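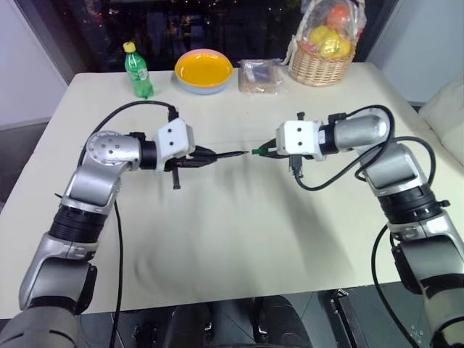 Savita Tripathi wrote to say that her Kustico table wobbled from the day it arrived, that she had blamed the floor, then the house, then her husband, and that a quarter turn on one foot had put the whole thing right. She would like the foot mentioned on this page. Consider it mentioned.

Kustico Work Table, Cream

A flat top at a sensible height, made by Jayasinghe in the Tridulthorpe workshop. It has no drawers, no cable port and no hidden compartment for your charger. People ask for a cup holder. The top will hold a cup.

We sell it for sewing, model kits, tax returns, seed trays and jigsaw puzzles, on the evidence of what buyers tell us they do with it. One customer in Unis cuts wallpaper on hers and has asked us for a longer one every August. We are thinking about it, slowly.

What you get
Top, one piece, cream, matte finish
Four legs with screw-in leveling feet
Hex key (you own several of these already)
2 spare feet
Instructions, one sheet, large type

Size
The 1000 mm top is the standard one. Measure your doorway before ordering, including the bit where the radiator sticks out.

Putting it together
Lay the top face down on a blanket. There are 12 bolts, three to a leg, all the same length. Leave every one finger-loose until the fourth leg is on, then tighten. Turn the table over with a second person. Our instructions used to say "with a friend," but assembly can change that.

Leveling
Each foot turns by hand once you lift that corner a little. Start with the corner that moves when you lean on it. If it still rocks, try the one diagonally opposite. Folded cardboard works too, and we can't stop you.

Cleaning
Damp cloth, dish soap, dry cloth. Tea comes off. Permanent marker is permanent. Put a mat down before using a craft knife, however steady your hands are.

Shipping
One flat box, delivered to the front door. Upstairs is between you and the driver.

Returns
You have 19 days. Please send back the bolts as well; we have had tables returned with none and, once, with extra.

Also in this range: Kustico Bench, Kustico Stool, replacement feet (sold in pairs).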